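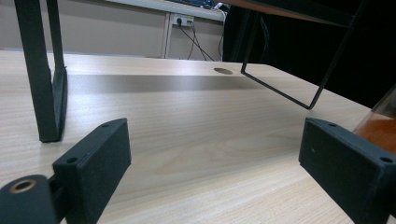 Workstation and Furniture Inspection Checklist, Helteo Building, Room 21. This checklist records the condition of desks, desk-mounted frames and cable routes in the room and is to be read together with the Tulel Furniture Standard. The inspection was carried out in August between 9:30 and 11:00 a.m. Entries are marked Satisfactory, Attention or Not Checked. Desk surfaces are assessed first, as they were at the previous inspection. The first desk has a pale wood-grain top with a round cable grommet near the back edge, set flush with the surface, and the item is entered as Satisfactory on that basis. A desk with a raised or missing grommet would be entered as Attention.

Section A. Desk surfaces

A1. Top free of splinters, lifting edges and deep scratches. Satisfactory.
A2. Cable grommets seated and level with the surface. Satisfactory.
A3. Desk stable when hand pressure is applied at each corner. Attention. Slight movement at the left rear corner of one desk. Leveling foot to be adjusted.
A4. Surface clean and free of adhesive residue. Satisfactory. Staff are reminded that solvent cleaners are not approved for these tops.

Section B. Frames and stands placed on desks

B1. Foot of each leg in full contact with the desktop. Satisfactory.
B2. Fasteners tight at all accessible joints. Attention. Two fasteners were tightened during the inspection. Recheck within 4 weeks.
B3. Protective pads fitted under metal feet. Not Checked. The frames were not lifted. Pads are to be confirmed when the desks are next cleared.
B4. Load on frame within the limit shown on the Cormier data sheet. Satisfactory. 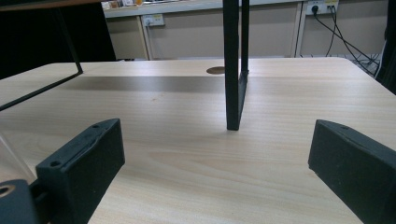

Placement of frames is reviewed separately from their condition, and the clearance requirement applies to every desk in the room. No part of a frame may project past the desk edge on a side used as a walkway, and cable grommets must remain accessible. Upright members are also checked for contact with shelving and ceiling fixtures. The black metal leg standing on the light wood-grain tabletop is a slender bar, and upright members of this type should be included in the quarterly check for alignment. The rounded front corner of the tabletop meets the edge requirement for walkways and needs no corner guard.

Section C. Clearance and lighting

C1. Walkways at least 36 inches wide. Satisfactory.
C2. Exposed desk corners rounded or guarded. Satisfactory.
C3. Lighting adequate at the working position. Satisfactory, with comment. Frames cast broad shadows across the desktops. Occupants who do close work should request a task lamp through the Ronow service desk.
C4. Power cords routed clear of the floor area. Attention. One cord to be rerouted and secured.

Summary of actions

Adjust leveling foot (A3). Recheck fasteners (B2). Confirm protective pads (B3). Reroute and secure cord (C4).

Actions are to be completed and entered in the room log within 16 working days. A copy of this checklist is to be kept in the room file until the next inspection has been signed.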